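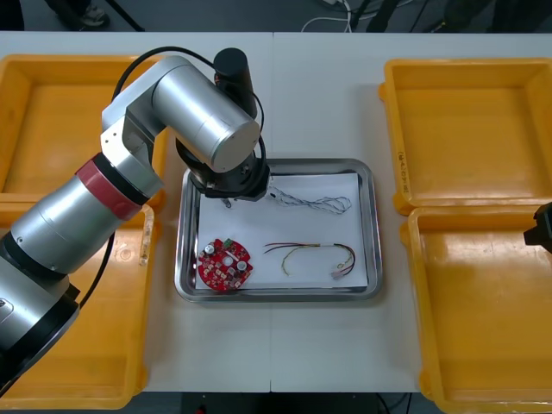
Gando is the planner we use for sorting small electronic parts out of a shared tray. It takes one still of the work area, finds the items, scores possible grasps for each one and hands a list of motions to the arm controller. The hard cases for it are the soft ones. A round red circuit board on white paper gives a clean outline and the segmentation seldom gets it wrong, but a coil of thin pale wires on the same paper has hardly any contrast, and a harness with red, black and yellow strands tends to be split into separate objects by colour. The steel rim of the tray adds reflections, which we mask out before anything else runs.

Reading time: 3 minutes

This page goes with the March release. The notes below cover the parts of the software that changed, in the order they run.

Segmentation

The earlier version used a fixed threshold against the tray lining. It worked for boards and failed for pale wires, which broke up into short pieces. The new version looks for thin structures first and joins the ends where the direction agrees. It still makes mistakes where one wire crosses another at a shallow angle. On our Wullville test set of 291 trays it merged two separate bundles into one in 16 cases. We have kept those trays as a regression test.

Grasp scoring

For a rigid part, the score depends on how flat the contact area is and how far it lies from tall components. Boards are gripped by the edge, and the tool path is rejected if a finger would pass over anything marked as raised. For wires the score depends on how much of the bundle falls between the fingers. If the harness has a connector, the planner prefers a point on the wires a short distance away from it. Gripping the connector itself gave a firmer hold in tests but left the loose end swinging, and the end then caught on the side of the bin.

Approach from above

With the gripper pointing down over the tray, the wrist hides part of what the overhead view would show. Gando therefore plans from the last clear still and does not replan during the final descent. If the measured contact height differs from the expected one by more than 5 millimetres, the arm backs off, moves clear and asks for a new still. The limit can be changed in the settings file, under descent.

Two arms, one tray

Only one arm may be inside the tray region at a time. The rule is enforced by a lock held in Chong, our scheduler, and not by the planner. The waiting arm parks over its own side of the table. We tried letting both arms work at opposite corners, but the links came too close together near the middle and the collision checker spent most of its time refusing plans.

Bin assignment

Bins are defined in a plain text file with a name, four corner points and a rim height. The planner adds a margin to the rim height when the carried item is a wire, to allow for the part that hangs down. Items with a low class score are left in the tray for the operator.

Logging

Each run writes the still, the masks, the chosen grasp and the joint positions to one folder. The Pesadia viewer opens these folders directly and can step through a run backwards. Our archive holds 1867 runs at present. Folders written before the March release need converting first; the script is in the tools directory and leaves the originals as they are.

Page last changed July 8, 2018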